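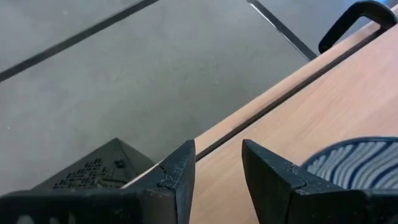

The repair morning at Drulwood Hall will run again through the winter, and the furniture bench is now taking bookings. Anitha Shetty has moved it into the side room, where the heating works and there is space to walk round a piece without knocking into the sewing people. Tables are what we get asked about most, and pale wooden tops like the one in the picture, with its long straight edge, are the ones that bring the most questions. Pale wood shows tea, ink and sun more than dark wood does, and many people have been told that the only cure is a full sand and varnish. Often a lighter job will do.

We ask that you bring one item per booking. If it is a large table, take the legs off at home if they unscrew, and put the screws in a labelled envelope. Last August we spent half a session looking for a bolt that was still on somebody's kitchen worktop in Drasen.

**White rings and dark stains**

Bogdan Mihăilă will be at the bench for the first hour of each session to look at marks. White rings are usually in the finish and can be dealt with on the morning. Black marks are usually in the wood itself and take longer, so he will most likely send you home with instructions and ask you to come back. Please don't try bleach from the kitchen cupboard first.

If you know what the top was last treated with, tell him. An old tin or a receipt is a help. Oil and wax can be patched. Varnish is harder to patch – the join tends to show – and he may suggest leaving it alone.

**Chairs**

Sadao and Hideaki Ishida are carrying on with loose joints. They can take a chair apart and glue it, but it has to stay in clamps overnight, so expect to collect it the next day from the Oda Road door. They don't do cane or rush seats. Reiko Tsuji has the address of a seat weaver in Relen and will pass it on if you ask at the desk.

**Money**

The collecting tins brought in £359 over the summer. From that we spent £73 on glue, abrasive paper and two sash clamps, and the rest has gone into the hall account, which now stands at £2,209. There is still no charge for repairs. If your piece needs a new part we will tell you the price before ordering it.

**Booking**

There are 20 places at each session, shared between furniture, clothes and small electricals. Put your name on the sheet in the porch or leave a note for Reiko. Give the rough size of the item and a phone number. Places not taken up by half past ten go to whoever is waiting.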